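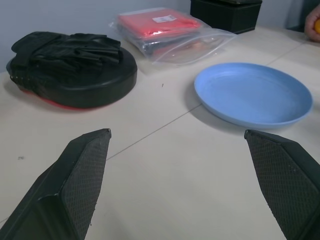 Nineteen seasons with a whistle: a talk with Widmont's longest-running basketball ref

The first thing I learned about the man who has refereed more Widmont league games than anyone else is that he does not like to sit down. I had two chairs ready. He used one of them for his bag.

"I stand for a living," he told me. "Well, I fix furnaces for a living. But I stand for a living at night."

He asked me to leave his name out of this, and I said sure. Everybody who plays here knows who he is anyway (the bald guy, left-handed, calls you "friend" right before he gives you a technical). He has done 605 games over 19 seasons, and he knows the number since the league pays per game and he has kept every stub in a shoebox.

I've played in the league myself, badly, for Plaltel Heating's second team, so I should admit he once fouled me out before halftime. I brought it up. He remembered it.

"You kept reaching," he said. "You're still reaching, I bet."

I am.

How he got started

He played forward in high school and a little after that, until his knee went. A friend's team needed somebody to ref a scrimmage and he figured it would be an easy evening. "I was terrible. I was watching the ball. Everyone watches the ball! Your partner's got the ball. You're supposed to be watching the other eight guys, and I was standing there like I bought a ticket."

It took him three seasons to stop doing that. He got better by going to high school games and picking one official to follow all night, never looking at the score. His wife came along once and asked him who won, and he had no idea.

These days he can tell within a couple of minutes what kind of game it's going to be. "Listen to the benches. If they're talking to each other, fine, good game. If they're talking to me, I'm going to tighten it up early."

The Srivastava Cup game

I had to ask about the Cup final, the one that went to three overtimes between Pranach and Plaltel's first team. People still argue about the charge call at the end of the second overtime, and I've heard it told at least four different ways, including one where he changed his mind twice.

"I never changed my mind. I had the arm up, I lost my balance, and the arm went somewhere else for a second. That's the whole mystery."

Would he make the same call today? He took his time with that one.

"The feet were set. I'd call it again. But I'd get there a step sooner, so I wouldn't have to sell it so hard. When you're late, you wave your arms around, and then they all know you were late."

There were 340 people in the gym that night, which is a lot for a building with one working drinking fountain. He says he couldn't hear his own whistle. Pranach's coach didn't speak to him until the following spring, then came over at the first game and offered him half a sandwich.
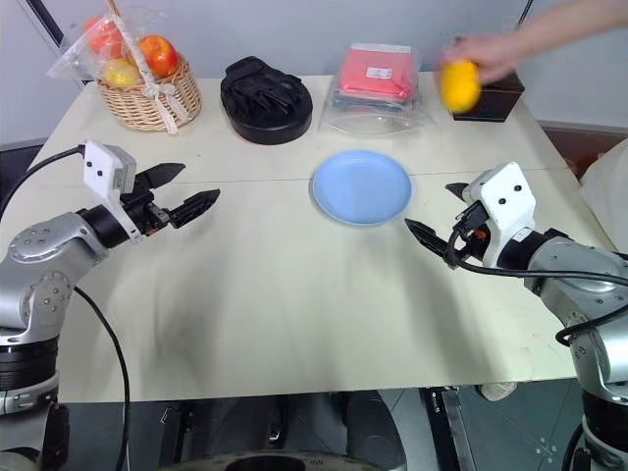

A piece of fruit, held over the table.

What he eats, since I asked

Not much. Two games back to back means he wants something light by 5 p.m. and then nothing until he gets home, when he'll eat whatever's left in the fridge standing up. He tried the energy gels the younger refs like and said they taste like shampoo.

His knee gets more attention than his stomach. He stretches in the furnace room at work, and he bought good shoes only after his tenth season — "dumbest ten years of my life."

Whether he's quitting

There's been a rumor going around. The league is short on officials and spent almost $3000 last year bringing in people from out of town, so you can see why it would make folks nervous.

He says he'll do this coming season for sure, but he wants fewer late games and no more doubleheaders in August, when the gym is like the inside of a boot. He'd also like to work with new refs. He has two in mind already, both former point guards. "Guards complain the most, so they already know the rules. Or they know the ones that help them."

I asked what he tells a new ref before a first game, expecting something about confidence.

"Tie your whistle on tight," he said. "Mine flew off once. Right into a kid's nachos."

He was already looking at the clock by then, because he had a 7:15 tip-off and still needed to find his other sock. I told him I'd be playing in that one. He picked up his bag, said "Keep your hands in, friend," and headed for the locker room.

I had three fouls by the half.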